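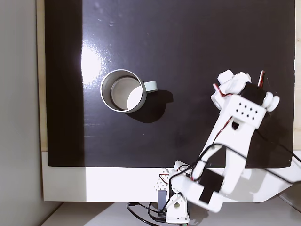
El domingo terminé por fin de ordenar el armario de las tazas. Llevaba desde septiembre diciendo que lo haría, y cada vez que abría la puerta para sacar un vaso se me venía encima algo.

Me he quedado con pocas. La que más uso es la gris clara, casi blanca, con el asa de un verde menta muy suave. La compré en Verndale, en una tienda de menaje que estaba liquidando existencias, y me costó 2 euros. El asa de otro color me hizo gracia y me la llevé sin pensarlo mucho. Había más en la estantería y ahora me arrepiento de no haber cogido otra igual.

Por dentro también es clara, y eso tiene su inconveniente. El café deja cerco si la dejas en el fregadero hasta la noche. Yo la lavo con una cucharadita de bicarbonato y un estropajo que no raye, la dejo un rato con agua caliente y sale. Con el té negro cuesta más y a veces hay que repetir.

Lo otro que me trae de cabeza es el negro brillante. Queda muy bien el primer día, pero se marca todo: motas, huellas, cualquier roce. Y con la luz encima, los reflejos no perdonan. Lo he probado todo y lo que mejor me va es un paño de microfibra apenas húmedo y luego otro seco, siempre en la misma dirección. El limpiacristales me dejaba velo. Mi amiga Remedios Ambrosio me mandó un vídeo de Vimeo donde usaban vinagre rebajado, pero el olor se queda en la habitación toda la tarde y no he vuelto a hacerlo.

Las tazas que no quería las envolví en papel de periódico y las metí en dos cajas. Una se la llevó mi hermana para la casa del pueblo. La otra sigue en el pasillo, junto a la puerta, esperando a que alguien tenga coche.

En el armario he puesto las de diario abajo y las de visitas arriba, con las asas todas hacia la derecha, que es como las cojo. Me falta forrar la balda, que está bastante fea por la parte del fondo. Tengo el rollo comprado, pero no encuentro las tijeras grandes.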